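Chapter 6
Gathering Demonstrations

A learned policy can be no better than the examples it is fitted to. The preceding chapters took the training set as given. This one deals with how the set is produced: who operates the arm, what is placed within its reach, how long each example lasts and which examples are thrown away.

Throughout the chapter a demonstration means one continuous recording of an operator carrying out one instruction. It consists of the camera images, the joint positions, the gripper opening and the text of the instruction, all stamped from a single clock. A session is a run of demonstrations made by the same operator without a change of workstation.

The worked material comes from the Sullbridge kitchen set, gathered by Abenezer Sisay and Marama Tawhiri. It holds 1,653 demonstrations, of which 400 were set aside for testing before any model was trained. Kitchen work suits the subject well. The objects differ in size, stiffness and surface, and many of them stand close enough together to hide one another from a fixed camera. A banana and an orange on a plate call for different grasps. A cereal box lying on its side may be wider than the gripper can open, in which case the operator must choose an edge or a flap.
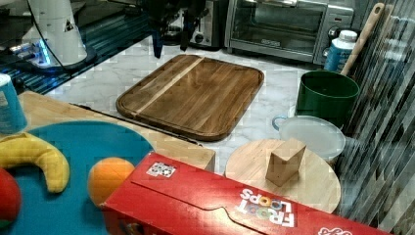
6.1 Choosing the starting layout

The starting layout is the position of every object when recording begins. If it hardly varies, the model can succeed by repeating a path and paying no attention to the images. Such a model scores well on held-out demonstrations from the same session and fails when a board is turned or a plate is moved.

Two methods are in common use. In the first, positions are drawn at random by a program and the operator sets the objects out to match. In the second, the operator rearranges them by hand between recordings. The second is faster, but people return to a few favoured places without noticing. Petrenko's coverage measure, defined in Section 6.3, shows the effect clearly.

Objects that play no part in the instruction should be varied as well.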